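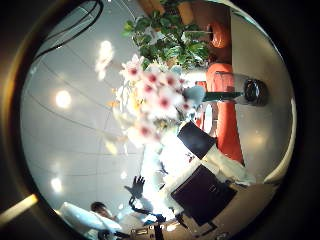
Was it worth taking the bus all the way to Irkley for one day?
For the bread and the river path, I would do it again.

7th July

Up at six, which I don't like. The bus left from behind the Pindar and was half full. I had the seat over the wheel, so my knees were up by my chin for most of the ride. Fare was 10 each way.

Irkley is smaller than I remembered. The hardware store is closed, and the bakery has moved across the street. I bought a rye loaf and ate the end of it on a bench. Then I walked the river path as far as the lock. The water was low. My left boot rubbed the whole way and I should have worn the old pair.
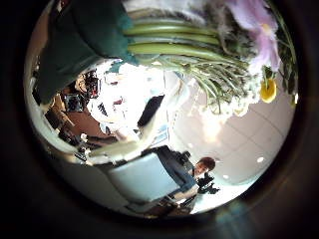 Long green stems and a small yellow flower.

Lunch was soup at Flera, near the bridge. They only had 3 things on the menu and two were soup. I read another chapter of the Nechyporuk guide while I waited. It says the town had 3,000 people when the mill was running. It also says the path floods every November, and I can believe that from the mud line on the fence posts.

On the way back I missed the first bus by a minute and had to sit in the shelter for an hour. I started a list of what I still need to do before the next trip, mainly

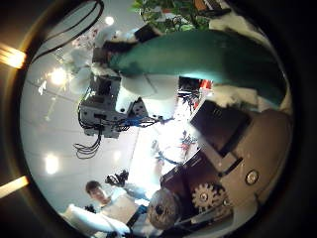
new laces, a better map and something for the heel. I also want to find out if the path goes on past the lock, as the sign there was too faded to read.

Home by eight. Spent a bit over 200 this week, counting the fares. Toast for supper, the rye.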